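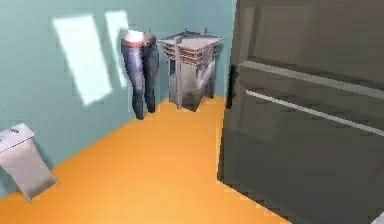
Practice room, teal wall end. Yes, those jeans are standing up on their own.

Okay, a few of you asked what I do all evening with a headset on and my elbows out, so, thread! I teach a simulated robot to do house stuff by driving it myself. Remote control, basically, except the house is a rendered one and the robot is too.

2/ The program is called Hollurow. I hold two controllers, I move my hands, the robot's hands move. Every go gets saved as a demo, and later the model (ours is Gautam, don't ask me who named it) learns from the whole pile.

3/ My pile as of tonight is 1022 demos. I started in September and thought I'd be done by Christmas, ha.

4/ The hardest bit by far is moving around. Hands are easy, you've had hands your whole life. Driving a base with your thumb while you look out of somebody else's head is a different thing, and I spent my first week parked against furniture.

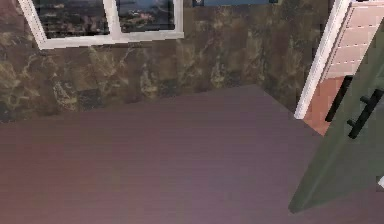
5/ Doors are my favourite thing to teach and also the thing I'm worst at. You have to get hold of it, then back up while it swings, and your arm and your wheels want to do different jobs. I like a lever for this, like the black one on that green door, much more than a round knob. You can hook it and lean. With a knob I'm twisting my wrist like I'm opening a pickle jar and the sim just shrugs at me.

6/ Slow is good, by the way. I used to rush and my demos came out all jerky, and then Gautam copied the jerks! It learned my bad habits perfectly. I threw out 54 of them in one go and felt much better.

7/ Pausing is bad though. If I stop to think, it learns to stop and think, only without the thinking. So now I plan the route before I hit record and mutter it under my breath.

8/ Somebody asked about the colours. Jumness (the room pack we load) shuffles the walls and floors so the robot doesn't decide that every door lives beside a teal wall. You do get some wild combos. I'd paint my own hallway that chocolate marble, fight me.

9/ Gear: old Gellex controllers, a kitchen stool, a fan. I do 14 demos and then get up for tea or my shoulders seize.

10/ Next up is drawers. Wish me luck, and if you've done any teleop yourself please tell me how you keep your thumbs from cramping.

Apr 19, 2018

We use cookies to improve your experience. By continuing to browse you agree to our Cookie Policy. Accept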